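Upper Level Walk-Through, Skidolus Automation Floor - Condstead office
Month: June
Time: Friday, 9:40 a.m. start
Areas covered: mezzanine, glass room, stairs, lower desk area (looked at from above and on foot)
Status key: OK / FIX / WATCH

Before the list, a word for people reading this for the first time. Half the jobs up here have changed this spring. Folks who used to sit and enter parts data all day are now on their feet with hand-held grippers, teaching the sorting cells how a person picks things up. I love seeing it! But our old checklist was written for people in chairs, so I have added items 5 through 12 and would like everybody to argue with them.

1. Stairs clear top to bottom - OK
2. Handrail on the mezzanine tight, no wobble - OK
Comment: Pushed on it at every post. Solid all the way along.
3. Ceiling lights working - OK
4. Extinguisher tag current, upper level - OK
5. Grippers inspected before shift (pads, shell, screws) - OK
Comment: One pad was starting to peel on the spare. Swapped before anyone picked it up. The new pads from Trandard hold up much better than the first batch.
6. Headset worn so the operator can still hear a person speaking next to them - WATCH
Comment: Please try this with your neighbor at the start of shift. Two minutes, and you get to say hello.
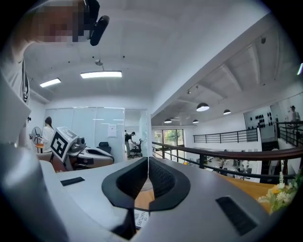
Upper level by the railing, gripper work going on outside the glass room.

7. Nothing left on top of the handrail - OK
Comment: New item and my favorite. There are desks down there. A gripper set down "for a second" is a gripper over somebody's head. Set it on a table, well back from the edge.
8. Tethers on any tool used within reach of the railing - FIX
Comment: We have 3 tethers and need more. Order is in with Parsons. Until they come, people without a tether work on the room side of the walkway.
9. Walkway wide enough for two people to pass while one is working - WATCH
Comment: It is fine when everyone is facing the same way. It gets tight when a person with a gripper turns around with their arms out. I would like floor tape here, and I'm happy to put it down myself.
10. Powered equipment: stop button found and pressed by every person on shift - OK
Comment: All 27 people on the roster have now done it. A few had never pressed one before and were surprised how hard you have to hit it. Great practice. 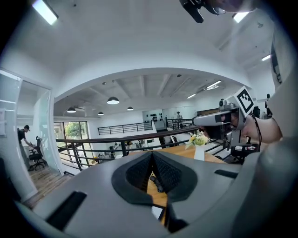

11. Breaks and hand rest logged - FIX
Comment: This is the big one for me. The cells logged 1,479 picks last week and everyone is proud of that number, me included, but a wrist does not care about a record. The agreed limit is 400 picks per person per day and the log has blanks, so I can't tell if we are keeping to it. Please fill it in even when you are way under. And switch hands if you can - it feels silly for a day and then it's easy.
12. Job swap offered each half shift (gripper, review desk, setup) - OK
Comment: People are really using this. The review desk turned out to be popular with the former data entry crew, who catch bad picks faster than the software does. That knowledge came from years at the old job and I'm so glad it has a place in the new one.
13. Office chairs pushed in or parked inside a room, not in a doorway - WATCH
Comment: Wheels and a person looking at a gripper are a poor mix. Move the chair first, then start.
14. Loose cables off the floor - OK
15. Doors on the glass room open fully and stay where you leave them - OK

Still open from last time: second first-aid box for the upper level. Asked for again.

Actions
Item 8, tethers: waiting on delivery.
Item 9, floor tape: before next walk-through.
Item 11, rest log: shift leads to check it at lunch and at close.

If you work up here and something on this list is wrong or missing, write it on the back of the printed copy by the stairs. Items 7 and 12 both came from notes left there, so keep them coming!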